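Household and street-side chore automation

Chore automation is the use of machines to carry out routine physical work in homes, small shops and the streets that serve them. The term covers cleaning, laundry, dish handling, shelf stocking, hedge and lawn care, and the carrying of goods over short distances. It is usually kept apart from industrial automation, in which the workplace is built to suit the machine. In chore automation the machine must work in a place that was laid out for people and that changes from one hour to the next.

Background

Interest in mechanical servants for the home is older than the electronic computer. A household exhibition held at Birkum in 1928 included a motor-driven cabinet that carried plates from a kitchen hatch to a table along a fixed rail. The cabinet drew large crowds, but it could not pass a chair left in its way and was not put on sale. Later home machines took a different course. The washing machine, the dishwasher and the dryer each do one part of a chore inside a closed box and leave the loading, sorting and putting away to a person. This division of labor has changed little.

Current state

Floor cleaning and lawn mowing are the chores most often handed over in full. Both take place on a mostly flat surface, both can be repeated without harm, and a missed patch is of little consequence. Folding clothes, clearing a table and making a bed remain difficult. Cloth has no fixed shape, and dishes come in mixed sizes that may be stacked, wet or breakable. Machines that perform these tasks well in a laboratory often slow down or stop when moved to an ordinary home.

In shops, machines are used to check shelves for gaps, scrub floors after closing and move cartons between the stockroom and the sales area. The Escobar shelf unit, a wheeled base with a single arm, was tried for 8 weeks in a grocery store in Arau. It placed boxed goods reliably, but bags, loose fruit and anything stored behind another item were left to the staff. The store kept the unit for night work in 2 aisles.

Work outdoors

Errands and deliveries form a separate branch of the field. A chore such as fetching groceries or returning a parcel begins and ends indoors, but much of it takes place on ordinary residential roads. A machine sent on such an errand must judge the speed of oncoming cars, stay clear of curbs, and tell a shadow on the pavement from an object lying on it. Strong sunlight under trees is a known source of error, as are reflections on glass placed in front of a camera. 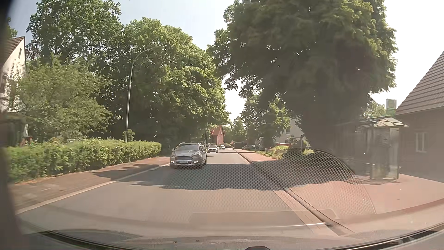 Trials have therefore favored short routes that are driven many times. In the Vodier program, an errand vehicle was limited to a loop of 600 meters between a parcel counter and a group of houses. A human operator rode in the vehicle and could take control at any point. Most interventions occurred at driveways and at places where pedestrians might step out from behind parked vehicles. Handing over the parcel at the door was not part of the trial and was done by hand.

Assessment

Opinion is divided on how soon general-purpose machines will be of practical use. Supporters point to steady gains in machine vision and to the falling cost of arms and sensors. Critics reply that a chore is rarely a single task. Doing the laundry, for example, includes finding the clothes, reading the care labels, treating stains and deciding what should not be washed at all. A machine that completes most of these steps still needs a person nearby for the others, which reduces the time saved.

Safety rules also affect the pace of adoption. An arm strong enough to lift a full pot can injure a child, and slower movement, the usual remedy, makes the work take longer than it would by hand.

See also: Domestic appliance; Delivery robot; Machine vision; Service robot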